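Block and Socket Set: Bench Gallery

The block and socket set is a two-part fit piece: a coloured block, and a grey cube with a square hole in the top face. It belongs to the Redolthorpe series of bench objects, which also takes in pegs, stepped bushings and a shallow tray. Drawings for the whole series are kept on the parts page. The gallery covers the block and the cube only, with notes on colour, finish and tolerance for anyone printing a copy.

All nominal dimensions are in millimetres. Where a figure is given for the socket, it refers to the opening at the top face, measured before any deburring. Print files are revision 13 unless stated otherwise. Revision 12 and earlier used a rounder corner in the socket, and those cubes should not be mixed with current blocks. 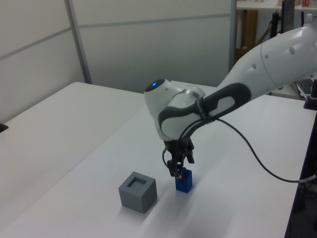 Redolthorpe, June

Blue block in the gripper, grey cube on the table beside it, hole facing up. The cube is matte by design. A glossy grey was tried in the first batch and threw highlights along the top edges, which made the rim of the socket hard to pick out under overhead tube lighting.

Colour. The block is royal blue so that it separates cleanly from both the grey of the cube and the white of the table. Red did the same job but photographed close to orange in the late afternoon. Green was dropped early. Any saturated colour will do for local use, but please record it in the log, as results from different colours are filed separately.

Socket. Nominal opening is 36 square. The drawing allows a small positive clearance on each side and none on the negative. Check each wall at the midpoint and again near the corners; printed walls tend to bow inward at the centre. If the block binds, dress the socket walls with a flat file and leave the block alone. Blocks are shared between cubes and a filed block spoils the lot.

Finish on the cube. Standard layer height, no ironing on the top face, no paint. Light sanding with 120 grit is permitted on the underside if the cube rocks. Do not sand the top face. The slight texture is part of the specification and helps hold the grey even from one face to the next.

Orientation. Print the cube with the socket opening upward. Printing it on its side saves a little time but leaves a sag in the upper wall of the hole, and the fit is then different depending on which way the block is turned. 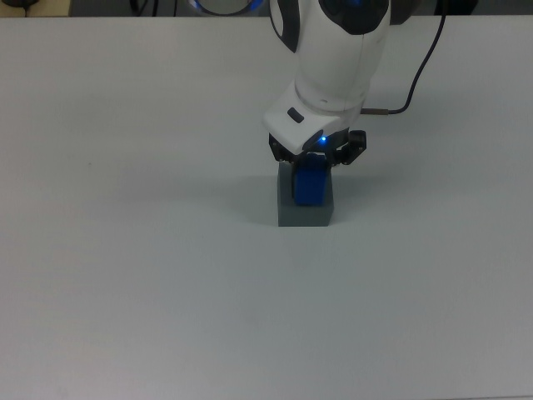
Fotini Koutsoukos writes that the blocks she printed at Hundstead seat properly in the morning and stick by mid-afternoon, and asks whether the clearance was set for a heated room. Hers is an unheated shed with a west window, and she has ruled out the file by reprinting twice from revision 13.

The clearance was set at a room temperature of 19 degrees. A shed that warms through the day will shift the fit slightly, though sticking is more than we would expect from temperature alone. Moisture in the filament is the likelier cause. Dry the spool, print one new block and one new cube from it on the same day, and compare them with the old pair before changing anything in the drawing.

Block edges. The edges are slightly rounded. Keep the radius as drawn at the lower end in particular, as a sharp edge catches on the rim of the socket and marks it. First-layer spread is the usual culprit and can be trimmed with a deburring blade — one light pass per edge, no more.

Table surface. Plain and pale is preferred for fit work. Wipe it down before each session. Filament crumbs under the cube will tilt it enough to affect entry at the top face, and they are hard to see on white.

Storage. Blocks and cubes go in separate lidded tubs, out of direct sun. Label the tub with the revision number and the colour. Cubes can be stacked, but with a sheet of paper between layers so the top faces don't polish one another.

Wear. Retire a cube when the rim of the socket is visibly rounded or when a gauge block drops in without guidance. Retired cubes may be kept for demonstrations if the base is marked with a cross in permanent marker.

Drawings by Kanyarat Thongdee. Corrections to the tolerance table should be sent through the Kongkaew parts page with the revision number in the subject line. The stepped bushings have their own gallery, listed under Cellen.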